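Hoje na Grudumano gravamos exemplos com dois braços, o saco de fecho azul e o cesto branco. Meta do mês: 200 episódios.

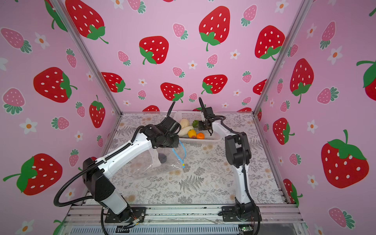 O Eduardo Tolentino teleopera, eu anoto as falhas. Até agora, 70 aceitos.

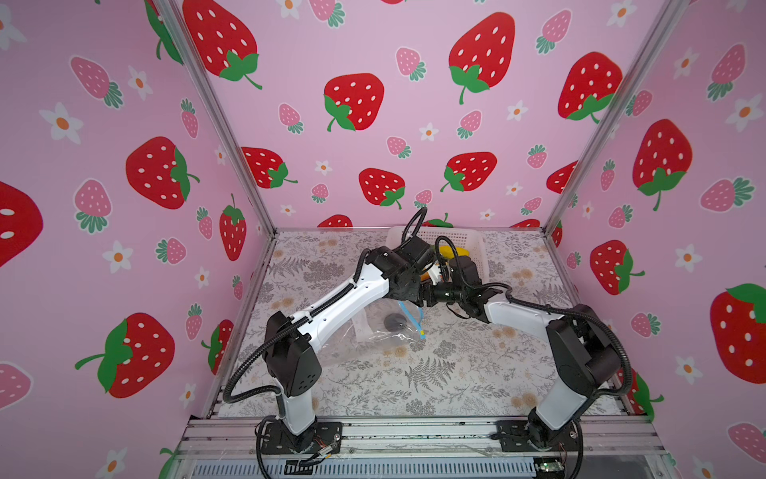
As duas garras sobre o cesto

Abrir o fecho é a parte que mais erra. Regravei 3 vezes o mesmo trecho.
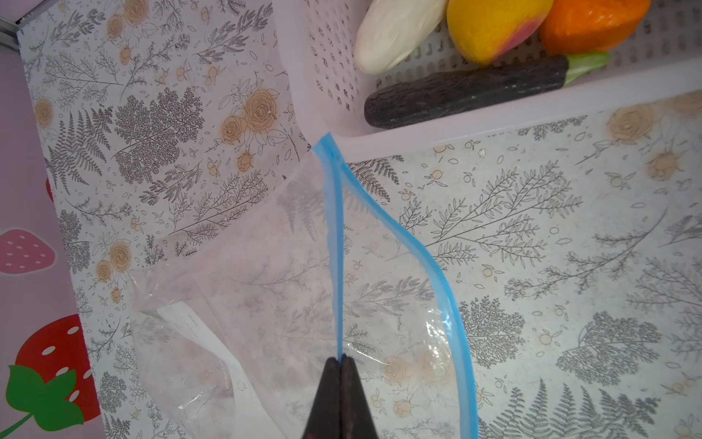
Guardo também as tentativas lentas, com etiqueta própria.

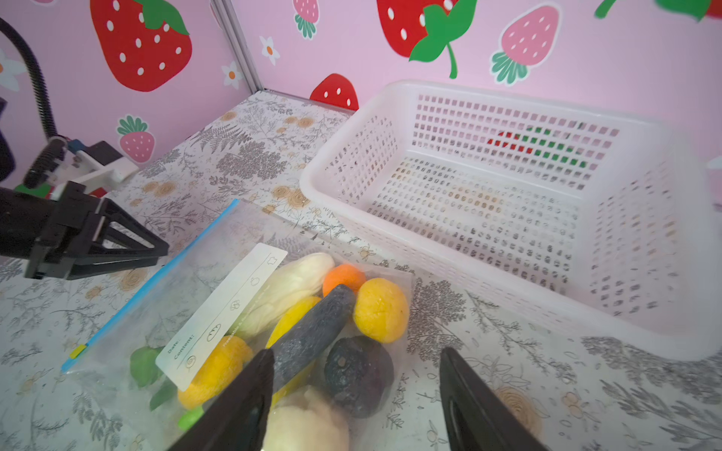 Saco cheio, cesto vazio

Amanhã continuamos às nove.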